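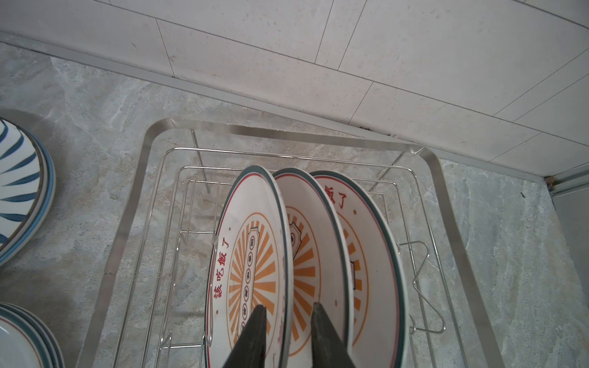 # Dish rack, wrist view

**Oravec manipulation notes, gallery page 8.** Wrist camera, two fingers open, three plates standing in the rack. The edge of the nearest plate is between the fingertips.

This page covers the dish rack task as taught by remote control at the Tildale kitchen. The operator drives the arm from a leader arm of the same proportions and watches the wrist view on a monitor. Joint positions, gripper opening and video are recorded together. Page text by Liette Lemieux, operator notes by Peter Říha and Inmaculada Soler.

## The plates

White, teal rim, thin red line inside the rim, orange sunburst in the middle. The red characters on the nearest one read 該吃飯了 ("time to eat") and run up the side of the plate at this camera angle.

The pattern matters for training. With a plain white plate the policy has only the rim to go by, and on a pale background the rim is weak. A colored band gives a clear edge at steep angles. The sunburst foreshortens as the plate turns away from the camera, so its width is a usable cue for plate angle – at least to a human operator. We have not tested whether the policy uses it.

More plates are stacked to the left of the rack. Both stacks run out of the wrist view at this arm position, and the overview camera is needed to see how high they are.

## The fingers

Dark, tapered, blunt at the tips. A plate standing on edge leaves little room on either side once its neighbors are in the rack, and a wide fingertip pushes the next plate over before it reaches the one it wants. The taper helps. It also means that the contact area is small, so the operator has to close on the rim squarely.

Soler's rule is to line up the plate edge with the middle of the gap while the fingers are still high, then go down without any sideways correction. Říha corrects on the way down. Both styles are in the data and are tagged by operator.

In this view the fingers hide the lower part of the nearest medallion and some of the middle plate. Loss of view near contact is normal for this camera position. Operators are told to slow down at that point and to use the overview camera if they cannot tell which side of a plate a finger is on.

## The rack and the counter

Shiny wire, wide flat band around the top. Thin wires are the hardest thing in the view for the depth estimate, which tends to drop them or merge them with the counter behind. We stopped feeding depth to the policy in April and use color only.

The counter is marbled gray with irregular veins. It stays in the set as it is, along with the speckled wall tiles. Earlier work at Pondcombe used a plain mat, and the resulting policy did poorly on anything with texture.

## Recording notes

- Episodes kept for this task: 1,284.
- Episodes recorded for all kitchen tasks: 3,909.
- Operators take a break after 11 episodes in a row. Past that, approach speed goes up and so does the number of rim strikes.
- A failed grasp followed by a good one is kept. The failed part is marked and can be masked in training.
- An episode with a long pause is trimmed at the pause only if the arm did not drift. Otherwise it is dropped.
- Gripper opening is logged as commanded and as measured. Use the measured value. The commanded value leads by several samples and will teach the policy to let go early.

## Files

Video and joint logs for the rack task are in the Dodico store under `kitchen/rack`. The camera calibration is in the same folder. Drahomíra Polák handles access requests.

Last edited October 31, 2022. The tag list for operators is still being revised – check the folder before filtering on it.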